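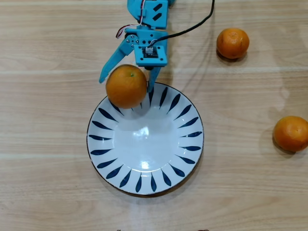
In Praise of the Orange on the Plate

By Elis Hopkin

I want to make a case for putting fruit on a plate. One piece, on a round ceramic plate, on a bare table, where you will walk past it all day. I've been doing this since last July and I have become a bore on the subject, so I may as well be a bore in print.

Most of us keep fruit badly. I grew up with a deep glass bowl on top of the refrigerator, and everything that went into it stayed there until my mother got the step stool out. The bananas were on top, so we ate bananas. Under them were apples, and under the apples were oranges we had forgotten buying. I once found one down there that had gone as hard and light as a ping-pong ball. We were a family that liked oranges! We just never saw one.

A bowl is storage. I have no quarrel with storage, and I still own a bowl (it lives on the counter in my kitchen in Murnham, and it holds the week's shopping). But a plate is an invitation. It's flat, it's low, and it is what food sits on when somebody is about to eat it. Move an orange from the bowl to a plate and it stops being groceries and starts being lunch, or at least the end of lunch. The orange is the same orange. I've eaten so many more of them this way that the produce man on Tan Street has started asking whether I'm feeding a team.

Why an orange, and why ceramic? I have tried the alternatives. Pears look lovely but they tip over and bruise on the side where you can't see it. Grapes are gone before they've done any good. Apples are fine, I'll allow apples. But an orange has that bright, pebbly skin that catches whatever light is going, and it smells wonderful from the second you get a thumbnail into it, and then the plate is already there for the peel. That last part matters more than you'd think. Half the reason people don't eat oranges is that they're standing in the living room holding a fistful of peel with nowhere to put it.

As for ceramic, wood soaks up juice and plastic feels like a school cafeteria. A ceramic plate has some weight to it, it rinses clean in two seconds, and it makes a small, pleasing knock when you set it down. Mine cost 50 cents at the church sale in Ristitz. It was part of a set once, I suppose. I don't miss the others.

The table deserves a word too. I like a pale one. Mine is a Pinus, from a little shop that closed years ago, and it has a soft grain running the long way that I only noticed once I'd cleared off the mail, the charger cords, the place mats and a jar of pens that were mostly dead. There had been 17 pens in it. Orange against light wood is one of the best color combinations going, and it's available to anyone with a little elbow room and the price of a piece of fruit.

My sister thinks this is all a bit precious. She has three boys and says a single orange on her table would last as long as a snowflake. Well, good! Put out another one. She also says a clear table is a luxury, and there she has a point, because hers is also a desk, a craft station and the place where the hamster gets weighed. I'd still argue for one corner of it. A plate doesn't need much room, and people are oddly respectful of a plate with something on it. They'll drop their keys into a bowl without a thought, but I've yet to see anybody drop keys onto a plate next to an orange.

I turned 49 this spring, and I'd have expected by now to be enthusiastic about bigger things. But I come downstairs in the morning, I choose the best one from the bowl, I set it on the plate, and I look forward to it until three o'clock. Try it for a week. Use a tangerine if you must.

Posted Monday, May 10, 2021

84 shares | 2 comments

More from Opinion
The Second-Best Chair in the House
Leave the Good Towels Out
Why I Stopped Hiding the Toaster
A Kind Word for Tap Water

Contact us | Copyright 2021 The Murnham Table | Back to top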